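Grornow Steel Parts Bin, two months in

I bought the Grornow bin in January to replace a plastic tote that had split along one corner. It was $100 from Tistotside, and shipping was free on orders over that amount. Mine took nine days to arrive.

The box held the bin, four rubber feet and a folded sheet of instructions I didn't need. The feet have weak adhesive. Two came off in the first week and I stuck them back with contact cement.
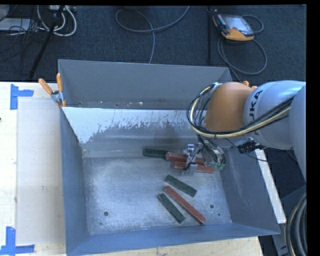

The rim is the best part. It is rolled all the way along, so there is nothing sharp where your forearm rests. My old Novico bin cost less but had a raw edge, and I wore gloves every time I reached into it.

Grornow rates this one for 200 pounds. I have never put more than half that in it and the bottom hasn't bowed. It is loud, though. Drop a handful of bolts in and the whole shop hears it. A piece of shelf liner helps.

Eren sells a similar bin with a lid for a little more. If you store things outdoors, get that one. For a bench, I'd buy the Grornow again.

Four stars. One off for the feet.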